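Search this site Go

Sun 10 November | By the Landry Workshop Desk

Gripper pads should be replaced on a schedule. At Landry we still change them when someone complains, and by then a week of work may be in doubt.

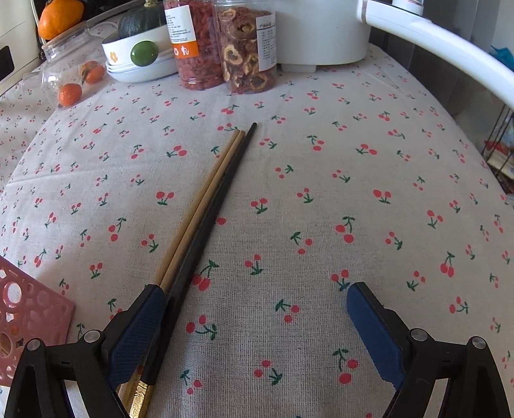
Pad care on the Vovico hand tool takes 5 minutes per shift: wipe both faces, check the screws, close the jaws and look for a gap. Thin objects make the strictest test. A long black chopstick beside two light tan ones, on a cloth printed with cherries, asks more of a textured pad than any box does. Our log lists 34 pad changes, and only 2 were planned -- a poor record for so cheap a part. The institution should set a fixed interval and keep to it.

We use cookies to improve your visit. Accept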